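Resolvido, diz o mapa
Verificação das ocorrências urbanas publicadas pelo Ukum no bairro de Tascombe

Relatório final do trabalho de grupo da cadeira de Estudos Urbanos
Entregue a 13 de junho de 2004

Resumo

O Ukum é uma página na Internet onde os moradores comunicam buracos no passeio, candeeiros apagados, lixo fora dos contentores e coisas do género. Cada comunicação recebe um número e um ponto no mapa da cidade, amarelo enquanto está aberta e verde quando é dada como resolvida. Na página de entrada anuncia-se um total de 2.078 ocorrências resolvidas desde o arranque do serviço. Quisemos saber o que quer dizer "resolvidas". Escolhemos Tascombe, com 575 pontos verdes, e fomos ver uma parte deles. O que encontrámos não permite dizer que o número é falso, mas também não nos deixa repeti-lo com a confiança com que tem sido repetido nos folhetos e nos jornais do bairro.

1. Porque escolhemos o tema

A proposta inicial do grupo era um estudo sobre a satisfação dos moradores com o Ukum. Desistimos dela ao fim de duas reuniões. Perguntar às pessoas se gostam de um mapa colorido dá respostas agradáveis e pouco mais, e já existia um inquérito desse tipo, feito pela própria equipa da página, com resultados excelentes e sem uma linha sobre como foram escolhidos os inquiridos. Pedimos o questionário por correio electrónico duas vezes. Recebemos uma resposta simpática a convidar-nos para uma sessão de apresentação.

Um ponto no mapa tem a vantagem de estar num sítio. Pode-se ir lá.

Tascombe interessou-nos por ter a percentagem mais alta de pontos verdes da cidade e por ser o bairro onde a manutenção das ruas está entregue a uma só empresa, a Fundivside, desde dezembro. Nos outros bairros o trabalho está dividido entre os serviços camarários e vários empreiteiros, o que tornaria difícil perceber quem marcou o quê. A coincidência entre a entrada da empresa e a subida dos pontos verdes tem sido apresentada como prova de eficiência. Pode ser. Também pode haver outras razões, e a secção 4 trata de algumas.

2. O que se sabia antes

Pouco. A documentação do Ukum tem uma página de perguntas frequentes e um glossário em que "resolvida" aparece definida como "ocorrência cujo tratamento foi concluído pela entidade responsável". A definição não obriga a que o buraco tenha sido tapado. Uma comunicação reencaminhada para outra entidade está, em certo sentido, tratada. Uma comunicação recusada também.

Os textos que lemos para a cadeira sobre serviços semelhantes noutros países são quase todos entusiasmados e quase todos escritos por quem os montou. Citamo-los na bibliografia por obrigação e não nos apoiámos neles. A excepção é a literatura mais antiga sobre reclamações por telefone, que já discutia o problema de a mesma organização executar o serviço e contar os casos encerrados.

3. Método

Copiámos à mão, para uma folha de cálculo, a lista das 575 ocorrências de Tascombe dadas como resolvidas. A página não permite descarregar dados e mostra poucas linhas de cada vez, de modo que a cópia levou mais tempo do que tínhamos previsto no calendário entregue ao docente. Ordenámos a lista por número de ocorrência e tirámos à sorte 117.

Cada ponto foi visitado por dois elementos do grupo, sempre de dia, excepto os relativos à iluminação, que foram vistos depois de escurecer. Levámos uma ficha com quatro hipóteses: problema inexistente, problema presente, problema parcialmente presente, local não identificado. Quando os dois não concordavam, a ficha ia para discussão. Isto aconteceu sobretudo com os passeios. Uma pedra da calçada que abana é um problema para um e um pormenor para outro, e não encontrámos maneira elegante de resolver a divergência. Optámos por dar razão ao mais exigente, o que certamente prejudica a empresa em alguns casos. Fica registado.

Deixámos de fora as ocorrências de lixo e de estacionamento. Um saco recolhido numa terça pode ter sido substituído por outro na quarta, e a visita não diria nada sobre o primeiro. A amostra foi portanto tirada das restantes categorias: pavimento, iluminação, sinalização, árvores e mobiliário urbano. Voltamos a isto nas limitações, porque reduz bastante o que se pode concluir sobre o total.

Tentámos ainda falar com a Fundivside. O gabinete de comunicação enviou um dossiê de imprensa com fotografias de equipamento novo e nenhuma informação sobre o circuito interno das ocorrências. Ao segundo pedido responderam que os procedimentos eram confidenciais por força do contrato. O contrato é público e está nos arquivos da câmara. Lemo-lo, e a cláusula de confidencialidade que encontrámos refere-se a dados pessoais dos moradores.

4. Resultados

Das fichas preenchidas, 17 ficaram na categoria "local não identificado". Em geral, o ponto do mapa caía no meio de um quarteirão e a descrição limitava-se a "em frente ao prédio" ou "junto à árvore". Não as contamos a favor nem contra ninguém. Servem, no entanto, para uma pergunta simples: se duas pessoas com o mapa impresso e a tarde livre não encontraram o sítio, como o encontrou a equipa de reparação? É possível que tenha havido um telefonema ao morador. É possível que a equipa conheça melhor as ruas do que nós. É possível que não tenha ido.

Nas restantes, a iluminação foi a categoria com melhor desempenho. Quase todos os candeeiros dados como reparados estavam acesos. O resultado é bom e não temos razão para o diminuir, embora convenha dizer que a substituição de lâmpadas já era feita por rondas periódicas antes de existir o Ukum. Um candeeiro aceso pode ter sido reparado em resposta à comunicação ou simplesmente apanhado pela ronda seguinte.

O pavimento foi a pior. Encontrámos buracos tapados com massa betuminosa já aberta nas bordas, calçada reposta sem algumas pedras e, na rua que desce para o mercado Feng, uma série de ocorrências fechadas no mesmo dia e à mesma hora, todas com a nota "encaminhada". Encaminhada para quem, a página não diz. As depressões no passeio continuavam lá quando passámos. O mercado tem obras próprias em curso e admitimos que parte dos estragos seja posterior ao fecho das ocorrências.

Os sinais e as árvores ficaram a meio. Tivemos um caso em que a ocorrência pedia a poda de um ramo que tapava um sinal e a solução foi retirar o sinal. Tecnicamente o ramo deixou de tapar o que quer que fosse.

O resultado que mais discutimos é o das ocorrências repetidas. Ao ordenar a lista por rua, reparámos que muitas das 575 diziam respeito ao mesmo problema, comunicado por vizinhos diferentes com dias de intervalo. Quando o problema é fechado, todas passam a verde. Um só candeeiro rende assim vários pontos. Ninguém está a mentir quando soma os pontos, mas o total deixa de medir reparações e passa a medir, em parte, a insistência dos moradores. É plausível que Tascombe, onde há uma associação activa e muita gente em casa durante o dia, produza mais repetições do que os outros bairros, e que a tão falada percentagem venha um pouco daí.

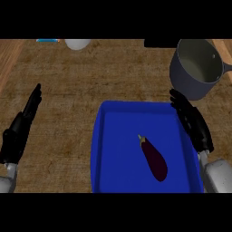
5. Discussão

A leitura mais favorável ao Ukum é que o serviço funciona, com falhas de registo próprias de uma coisa nova. A menos favorável é que se criou um incentivo para fechar ocorrências depressa e que se fecham depressa. Os nossos dados são compatíveis com as duas, e desconfiamos de quem, com dados semelhantes ou com dados nenhuns, se mostra certo de uma delas.

O contrato da Fundivside prevê um prémio anual ligado à "taxa de resolução registada na plataforma". É a própria empresa que regista. Não encontrámos no documento qualquer verificação por amostragem nem a possibilidade de o morador contestar o fecho. A página tem um botão para avaliar o serviço de uma a cinco estrelas, mas só aparece enquanto a ocorrência está aberta, altura em que há pouco para avaliar.

Na apresentação intermédia perguntaram-nos se não seria injusto exigir a um serviço gratuito um rigor que os serviços antigos nunca tiveram. Percebemos a objecção. Os serviços antigos, porém, não publicavam um número na página de entrada.

6. Limitações

A amostra exclui lixo e estacionamento, que são uma fatia grande do total, e por isso nada do que escrevemos se aplica às 2.078 ocorrências da cidade. Vimos um só bairro. Vimos os locais uma única vez, e entre o fecho e a visita passaram, nalguns casos, vários meses. Um buraco pode ter sido bem tapado e reaberto com a chuva. As fichas foram preenchidas por estudantes sem formação em engenharia. Sabíamos também, antes de sair de casa, que a ocorrência estava dada como resolvida, e não fazemos ideia de quanto isso nos influenciou. Um estudo melhor misturaria pontos abertos e fechados sem dizer aos visitantes quais eram quais.

7. Recomendações

O enunciado pede recomendações. Deixamos as que nos parecem baratas.

Separar "resolvida", "encaminhada" e "recusada", com cores diferentes no mapa.

Agrupar as comunicações sobre o mesmo problema e contá-las como uma.

Avisar o morador antes do fecho e dar-lhe um prazo para discordar.

Publicar a lista completa num ficheiro, para que o próximo grupo não a tenha de copiar à mão.

Se nenhuma for adoptada, sugerimos pelo menos que a câmara deixe de citar a taxa de Tascombe nas comparações entre bairros até alguém a ter verificado com mais meios do que os nossos.

Anexos (entregues em papel): ficha de visita, lista da amostra, cópia das cláusulas do contrato referidas na secção 5, correspondência com a Fundivside.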